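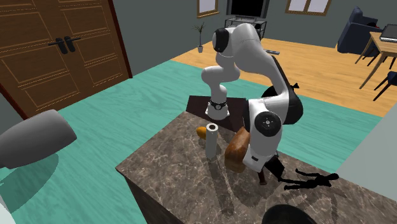 Nurhan Güneş has cooked for lodgers at her house in Gekmont for 27 years, and she has firm views on how a shared kitchen should be run. "Most rows start with the cleaning, not the cooking," she says. She keeps a roll of paper towel standing upright on the worktop, as on the dark marble island here, where anyone can reach it with wet hands. "Put it in a cupboard and people use the tea towel for everything."

She takes nine lodgers at a time, mostly students from the college at Illuslow. Each has one shelf in the fridge and one in the larder. Oil, salt, flour and onions are bought together, and the cost goes on the rent.

Her first rule was a washing-up rota. It lasted until March of the first year. "They argued about whose turn it was more than they washed," she says. Now you wash what you used before you sit down to eat — pans included.

Juraj Mikuš lodged with her for two winters before moving to Jostbridge. He found the rule hard at first. "My dinner went cold for a week," he says. "Then I learned to wash the pan while the rice was cooking." He still does it in his own flat.

Güneş plans to stop taking lodgers in 2023. She hasn't decided what to do with the second fridge.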